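**Durrani Hall Film Society, programming meeting**
2021-12-22, back room, started late because of the projector cable

Chair: Talha Talpur. Minutes of the November meeting were approved with one correction: the society did not "agree" to co-host the short film night with Pondetti, it agreed to hear more.

**1. Short film night**

Pondetti now wants its logo ahead of every film. Talha asked what the society gets for that. The answer in their letter is "exposure," which several members felt we have had plenty of already. The letter also promises a visiting director, with no name given. Not accepted as written. Talha to ask for a name and a dollar figure before anyone prints a poster.

**2. Money**

Balance is $1,696. The Skendent quote for a week's rental of the better projector is $786, delivery extra, and the delivery charge isn't stated anywhere. It was suggested that ticket sales would cover it. Asked which year ticket sales had last covered anything, the member withdrew the suggestion. Held over until there is a full quote in writing.

**3. Festival submission**

The local documentary *Drimow* has been described in two newsletters as "festival bound." As far as this meeting could establish, it has been submitted to five festivals and accepted by none so far. We will still show it, and we wish them well, but our listing will say "new local documentary" and leave it there.

Running time is also in dispute. The filmmakers say feature length; the copy we were sent ends well before that. Talha to ask if there is a longer cut.

**4. Audience survey**

Four forms came back. One was blank apart from a complaint about parking. A motion to describe the results as "overwhelmingly positive" in the spring program found no second.

**5. Other business**

Request to move screenings to 6 p.m. Tried before, poorly attended, no new argument offered. Left at 7.

Popcorn prices unchanged. The proposal for a membership app was deferred again, pending any sign that members want one.

Next meeting to be set once Pondetti replies, if they do.

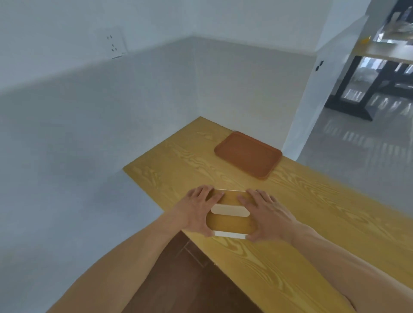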